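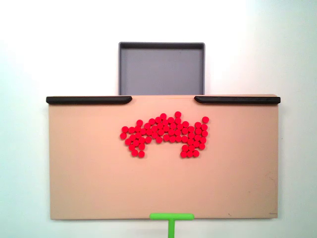
Skuvberg work table, the small one
Posted 2023-03-16
Filed under: Sewing room, Furniture

I've been sewing at kitchen tables for most of my adult life, and if you have too then you know the routine. You get everything set up just how you like it, the machine threaded, the pieces pinned and stacked in order, and then it's time for supper and the whole lot has to go somewhere. I have finished quilts on the floor of a hallway. I once bound an entire baby blanket sitting on the edge of a bathtub (the light was good in there!). So when our spare bedroom finally came free in August, the very first thing I went looking for was a table that would stay put and be mine.

I looked at a lot of them. The Amaral folding table was the one my quilting group kept recommending, and I did borrow one for a couple of weeks. It's a lovely thing for cutting, nice and high, but with the machine running at any speed it wobbled so badly that my pins walked off the end. The Skuvberg costs more and doesn't fold, and I went back and forth about it far longer than a grown woman should, and then I bought it on a rainy afternoon and felt guilty until it arrived.

Putting it together took me two evenings. The instructions are all drawings, which I don't mind, except that the drawing for the crossbar shows it from underneath and I had it on backward for quite a while. Have a real screwdriver handy, because the little key in the packet will chew up your palm. The bolts all lined up, though, and there were 4 spares in the bag, so that's more than I can say for our bed.

Now, the top. I got the tan finish, and I'm so glad I didn't go for the white, because white thread shows up on this one and I can find a dropped needle without crawling all over with a magnet. It's a smooth matte surface and fabric glides across it nicely, maybe even a bit too nicely with slippery linings. I keep a strip of rubber shelf liner under the pedal side of things and another under my pattern weights. Tailor's chalk wipes off with a damp cloth. Wax chalk does not, or at least it didn't for me until I'd gone at it with dish soap and said a few words.

As for steadiness, I'm happy. My old Wakon is a heavy metal machine and it thumps along like a washing machine full of boots, and the table hardly notices. There's a little sway side to side if you lean on a corner, so I wouldn't use it for cutting leather or hammering snaps. For ordinary garment sewing and piecing, it's as solid as I could want.

What I don't love is the depth. At 30 inches it sounds generous, but once the machine is sitting far enough back for comfort there isn't much room behind it, and a big quilt will slide right off and pull at your stitches. I push a Liren rolling cart up to the back to catch the weight, and it's close enough to the same height that it does the job. If you mostly make bed quilts, measure twice and think about the larger size. I didn't, and I do wish I'd had the nerve.

There also isn't a drawer, or even a hook for scissors. I added a couple of stick-on hooks and one has already fallen off, though I blame the hook.

Would I buy it again? I would, probably the larger one, and in the same finish. I've made 3 dresses on it so far, plus the better part of a set of curtains that I keep finding excuses not to hem, and they're still lying there from last night with the pins in.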